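Ticket: right handheld gripper drops out during caddy task, station 5
Status: Resolved, monitoring
Opened by: Glória Marinho
Component: handheld gripper pair, Prata table
Priority: Normal

Description
The right gripper stops reporting jaw width partway through an episode. The left one keeps going. The session software (Olenik) does not stop the recording when this happens, it just repeats the last good value, so the episode looks fine until someone plots it. I found it while checking the morning batch. The jaw trace on the right goes flat and stays flat until the gripper is unplugged and plugged back in.

Task is toothbrush and toothpaste into the caddy. Both hands are used, left for the tube, right for the brush.

Steps to reproduce
Start a session as usual with both grippers zeroed. Pick up the brush with the right gripper and turn the wrist inward while reaching across the table. It does not happen every time. Leaving the gripper still on the table for 60 minutes with the session open gave no dropouts at all.

Log from the host:
gripper_R: no packet for 1000 ms, holding last value
gripper_R: retry 1 of 3
gripper_R: retry 2 of 3
gripper_R: retry 3 of 3, giving up
gripper_L: ok

Comment, Glória Marinho
Swapped the two cables at the hub. The fault stayed with the right gripper, so the hub port is fine. Then swapped the cables at the gripper end as well, and the fault moved to the left. That points to the coiled cable and not the gripper board.

Comment, Imach support
Please check how the cable leaves the gripper and where it goes past the operator's wrist. If the coil gets pulled when the wrist turns, the plug takes the load. Also confirm the firmware is the same on both units.

Comment, Glória Marinho
Firmware matches. Cables are back on their original sides. I ran the task slowly with the jaw trace open on the second monitor.
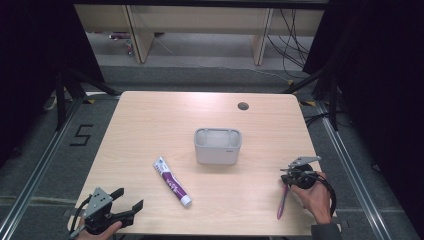 Station 5, right gripper holding the toothbrush, coiled cable running down past the wrist.

With the arm close to the body there is plenty of slack. Reaching for the far side of the caddy takes most of it up, and wiggling the plug by hand in that position drops the signal. The strain relief on the plug has a split in it that you only see when you bend it back.

Comment, Imach support
Replace the cable. Do not tape the split, the conductor underneath is probably broken too. When fitting the new one, leave a small loop at the gripper and clip it to the body before the coil starts.

Comment, Glória Marinho
New cable came from Suritz. Fitted, clipped, loop left as described. Rezeroed both grippers with jaws fully closed and then fully open. Ran the caddy task again with the same reach and no flat trace. Wiggled the plug at full reach, signal holds.

Old cable is tagged and in the faulty parts drawer. The affected episodes from April are marked do not use.

Still open on the Olenik side: recording should stop, or at least beep, when retries run out. Logged as a separate request. Until that is in, check the right jaw trace after each batch.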